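Filed under: Kitchen & Home > Tried It

This site uses cookies to remember your preferences. By continuing to browse you accept our cookie policy. OK / Manage settings

Clostico countertop film: is it worth the trouble?

12th December

I have never trusted anything that promises to make an old kitchen look new in an afternoon. The Clostico film makes exactly that promise on the sleeve, in large letters, and I bought it anyway because the laminate next to my stove had gone the color of weak tea and a real replacement was out of the question. I put it down in September. I wanted to live with it for a while before writing a word, as most of the glowing reviews seem to have been typed the same evening, before anyone had cooked a meal on the stuff.

You get 2 rolls in the box, a felt-edged squeegee and a small knife I would not use to open a letter. The pattern is called Daltosska White, which tells you nothing. It's a marble print, white ground with gray veins. From the doorway it passes. From the height of somebody chopping onions it still passes if you aren't looking for the repeat, and once you've found the repeat you will see it every morning with your coffee.

Putting it on was worse than the leaflet suggests. The leaflet says to clean the surface, peel back a little of the paper, and "smooth outward with confidence." I cleaned the surface with dish soap, let it dry overnight and smoothed outward with as much confidence as I could find, and I still got a crease behind the faucet that I had to slit with a razor blade. Bubbles smaller than a pea did go down by themselves after a few days, as promised. Bigger ones stayed until I pricked them. Corners need a hair dryer - the leaflet mentions this on the back, under the warranty, where you'll read it after you've done the corners.

And measure the depth of your counter before you order. The roll is 36 inches wide, so on a standard counter you have enough to wrap the front edge and a strip left over at the wall. On anything deeper you'll have a seam, and the seam is where water gets in. Mine has started to lift for the width of a finger beside the sink. I pressed it back, it lifted again.

Now for the looks. A plain marble pattern is easier to live with than a busy granite one, I'll give it that. Wood sits well against it, and so do strong colors.

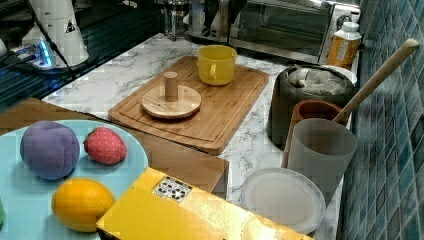
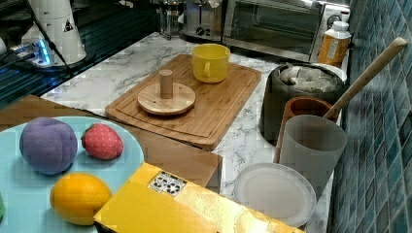
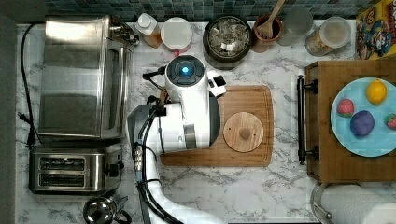 White and gray veining with wood on top, in all three.

Back to complaints. Heat is the big one. Clostico says the film is "heat tolerant" and gives no temperature anywhere I could find, on the sleeve or on the website. I set a mug of fresh tea on it and nothing happened. I set a saucepan lid on it, straight from the stove, and got a faint ring that hasn't left. Use a trivet. If you're the kind of person who puts a skillet down wherever there's room, don't buy this.

Knives go through it, obviously. So does the corner of a baking sheet if you drag it. Turmeric wiped off with a damp cloth, which surprised me. Red wine wiped off too. Beet juice left overnight did not quite, though you'd have to know where to look.

I also had a sample of the Imuvton film, which costs less and feels like it. It's thinner, shinier, and it tore when I lifted it to reposition. The Clostico can be lifted and laid again two or three times before the glue gives up. Marchetti makes a thicker one that I've seen in a friend's rental and liked better than either, but at that price I'd be tempted to save up for a secondhand slab.

Then there is the claim that the surface is good for 2,000 wipes. I have no idea who did the wiping or with what. Mine has gone slightly dull in front of the stove, where it gets the most cloth, and it's a few months old. Draw your own conclusions.

Would I buy it again? For a rental, probably, if the landlord agrees in writing and you test a corner for removal first. I peeled up a test strip and it came away clean, with a little gum that needed rubbing alcohol. For a kitchen you own and mean to keep, I'd put the money toward something that doesn't need a hair dryer.

4 out of 10 for the instructions, a bit more than that for the film itself.

Share this review: 36 shares | 4 comments

Get our reviews in your inbox. Sign up for the newsletter. Unsubscribe at any time.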